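Pilling on a heather-grey knit after a few washes: fiber problem or washing problem?
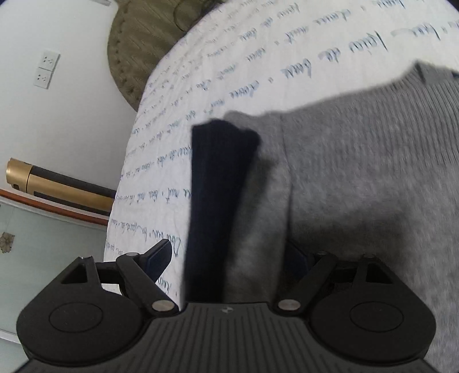
Grey knit on the script-print sheet.

14 comments
Share

I have a machine-knit pullover in heather grey that has pilled badly under the arms and along both sides. The care tag gives the content as wool with polyamide. I bought it in November and it has been washed 7 times, always in the machine on the delicates cycle, in cold water, with a liquid detergent for wool. Spin is set to 600 rpm, the lowest my machine offers short of no spin at all. It dries flat on a rack.

The front and back panels still look acceptable. The sides have a continuous layer of small pills, and the inner forearms are starting. I have a second pullover from the same maker (Tradulell) in plain navy, bought at the same time and washed in the same loads, and it has pilled much less. The tag on the navy one lists the same two fibers in the same proportions.

What I would like to know:

Is the heather yarn likely to be weaker than the solid one, or does the pilling only show more on a mixed color?

Would hand washing make a measurable difference at this point?

Is a battery fabric shaver safe on a knit of this weight, or does it remove fiber that the garment needs? I own a Revis shaver with a foil head and have only used it on a sofa.

I am also getting conflicting advice on washing it inside out. One source says always, another says it moves the wear to the inside and thins the fabric without your noticing.

Comments (6)
Share

Robel Ayele

I worked in a knitwear finishing department for a number of years, so I will take these in order.

Pills form in two stages. Loose fiber ends work their way out of the yarn and make a fuzz on the surface. Rubbing then tangles the fuzz into balls. In an all-wool garment many of the balls break off on their own after a while, as wool fiber is fairly weak. Polyamide is strong and anchors the balls to the fabric, so a blend tends to keep its pills. Your two garments have the same blend, so this does not explain the difference between them, but it does explain why the pills stay on.

Heather against solid. Heather yarn is usually made by dyeing loose fiber in two or more shades and blending it before spinning. Fiber dyed loose goes through an additional wet process and some additional carding, and a certain amount of it gets shorter. Shorter fiber means more ends per length of yarn and therefore more fuzz. A solid color may be dyed as finished yarn or as a finished garment and skip that. I can't tell you how either of yours was made. The tag will not say, and two yarns with identical content can differ in twist, fiber length and thickness. Twist matters most. A soft, low-twist yarn pills more than a firm one.

Visibility is also a factor. Pills on a mixed grey pick up both the light and the dark fiber and cast small shadows. On navy you mostly notice lint of another color. To compare fairly, lay both flat with a lamp low at one side and look across the surface.

Hand washing. It will help somewhat, but most of what you describe is from wear. The underarm, the side and the inner forearm are the places where a sleeve rubs against the body or a desk. If the machine were the main cause, the pilling would be spread much more evenly over front and back. Wash less often. A wool blend worn over a shirt can go many wears between washes if it is aired overnight.

Inside out. Do it. Fuzz raised on the inside is not visible and the amount of thinning from a delicates cycle is small. Put it in a mesh bag as well, closed, with one garment to a bag. Keep it away from zippers, hook closures and terry towels. Leave the 600 rpm spin where it is. Skipping the spin leaves a heavy wet garment that stretches when lifted, and that is worse than a little friction.

Shaver. Safe if the surface under it is flat and hard. Procedure:

Garment clean and fully dry.
Smooth one layer over a table or a large book. No seams, buttons or folds under the area.
Use the guard at its highest setting for the first pass.
Hold the head level and move in small circles without pressing.
Empty the bin when it is half full.
Stop when the pills are gone. Do not try to remove the remaining fuzz.

Stay at least a finger's width away from the ribbing at cuffs and hem, where the ridges stand up into the foil. Check for any snagged loop before you start and pull it through to the inside with a blunt needle. A shaver will cut it, and a cut loop becomes a hole.

Each shaving removes fiber. On a medium-weight knit, 2 shavings a season is reasonable. The first one normally takes off the largest amount, as most of the short loose fiber comes out early in a garment's life.

23 found this helpful
Share

Marcelino Vidal

Mostly agree with the above. I would not use a foil shaver on it at all. I had a Revis and it left a shiny patch on an elbow. A sweater comb (mine is from Primport, any fine one will do) is slower but you can feel when it catches. Hold the fabric tight with your other hand and pull in one direction only.

Also check your detergent for enzymes. Some liquids labeled for delicates contain protease, and that breaks down wool. It should be in the ingredients.

9 found this helpful
Share

Espinoza

put it in the freezer overnight in a plastic bag before you wear it, stops the shedding. works on mohair anyway

1 found this helpful
Share

Replies (3)

Robel Ayele: Freezing stops loose hairs for a short time on mohair and angora. I have not seen it do anything for pills on a blend. On the shiny patch, that is usually from pressing down or from a dull blade. Replace the blade if it starts to pull. A comb is a good choice for the forearms, where the area is small. On the sides I would still use the shaver.

Marcelino Vidal: The blade could have been dull. It came with the thing and I never changed it.

Original poster: Thank you. I looked at both under a low lamp. The navy one has pilled too, in the same places, though the pills are smaller. The detergent does list protease, so I will replace it. I did one side panel with the shaver at the highest guard setting and will do the other after the next wash.

Share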